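Red throw bled onto light gray couch cover - can it still be saved?

Posted in Laundry and Fabric Care
Asked by Stela Dobre
Apr 3, 2024

I have a light gray sofa with zip-off seat covers. I washed one of the covers together with a red fleece throw, on a warm cycle, and the cover came out with pink patches along one side. The throw was new and had never been washed. I know, I should have done it by itself.

What I have done so far: I ran the cover again right away on cold with regular detergent. The patches got lighter but they are still there, mostly on the front edge where you see them when you walk into the room. I have NOT put it in the dryer. It is hanging over the tub.

The tag on the cover says machine wash cold, no bleach, do not tumble dry. It does not say what the fabric is. The sofa is from Prirkari and I bought it secondhand, so there is no paperwork. I looked for a replacement cover and the only one I found was 388 dollars, which is more than I paid for the whole sofa.

Two things I would like to know. Is there something that takes out dye without bleaching the gray? And is the throw going to keep doing this? I would like to keep using it on the couch but I don't want pink on the other cushions too.

Thanks in advance.

Grigore Munteanu
Helpful votes: 21

You did the right thing by not drying it. Heat is what makes loose dye hard to get out, so as long as it stays damp or air dried you have a fair chance.

What you want is oxygen bleach, the powder kind. It is a different product from chlorine bleach. The "no bleach" on your tag may cover both, though. If the symbol is an empty triangle with an X through it, that means no bleach of any type. If it is a triangle with two slanted lines inside, oxygen bleach is allowed. Look at the symbol and go by that before the wording, because the translations on those tags are often sloppy.

If it is allowed, do it like this:

Test first. Mix a little powder in warm water, put it on the inside of the zipper flap, leave it for half an hour, rinse, let it dry. If the gray has not changed, go on.

Fill the tub with cool or lukewarm water, enough to cover the fabric completely. Dissolve the powder before you put the cover in. Use the amount on the package for your volume of water.

Push the cover under so there are no air pockets. Zipper closed, inside out is fine. Leave it for eight hours or overnight. Move it around once or twice.

Look at the water. If it has turned pink, dump it and start over with a fresh batch. Stop when the water stays clear.

Then wash it alone on cold, full rinse, and hang it up. Put it back on the cushion while it is very slightly damp. They shrink a little when they are soaked, and it is a lot easier to get the corners in that way.

I did this with a set of beige curtains last August after a red sock got in. It took three soaks. The first one did most of it, the second and third you could hardly tell while it was going on, but side by side with the untreated curtain there was a difference.

If the tag says no bleach of any kind, then repeated soaks in cold water with plain detergent are the safe route. It is slower. There are also color run removers sold in boxes, but read the back - many of them are made for whites and will strip a light gray down to something else.

Do the whole cover and not only the patches. If you treat spots you can end up with clean rings, and those bother the eye more than pink does.

Tranach500

I would just flip the cushion over. My sister's sofa has had the stained side down for years and it is fine. If the back is the same fabric nobody will know.

Also vinegar.

Ilie_13

Flipping works only if the cushion is the same on both sides, and a lot of them have a thin black lining underneath. Check first.

About the vinegar: people say it sets dye or removes dye, depending on who you ask. With modern dyes it does neither of those in any way you can count on. It won't hurt the cover but I would not spend a day on it.

For your second question, the throw. Fleece is usually polyester, and polyester dye mostly stays put, but a deep red can carry extra color that was never rinsed out at the factory. It normally comes out in the first few washes. Wash it alone, cold, two or three times. Then do the rub test: wet a white cloth, press it hard on a corner of the throw and rub for half a minute. If the cloth stays white you can put it back on the couch. If it comes away pink, wash again.

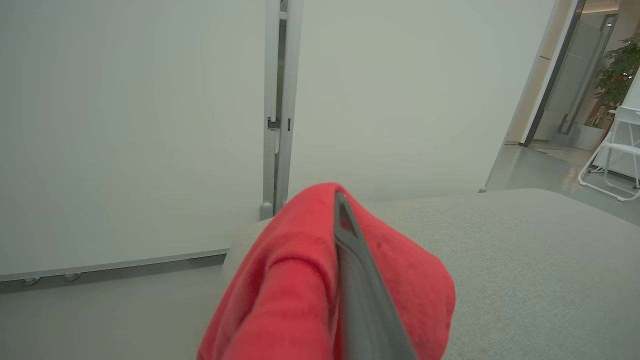 Stela Dobre replied that the rub test came up faintly pink after the second wash and white after the fourth, and asked if body heat or a spilled drink could still pull color out of it.

A dry throw with someone sitting on it is not a problem once it passes the test. A spill is another matter. Take the throw off the seat right away if it gets wet, and don't leave it bunched up damp on the cushion. I would also keep it out of any load with light things for good. Wash it with jeans or dark towels.

One more thing on the cover. Some gray upholstery has a coating against stains, and long soaking can weaken it. You can buy a fabric protector spray and put it on again when everything is dry. I have used the Predton one on a chair. It did what it said, but it smelled for two days, so open a window.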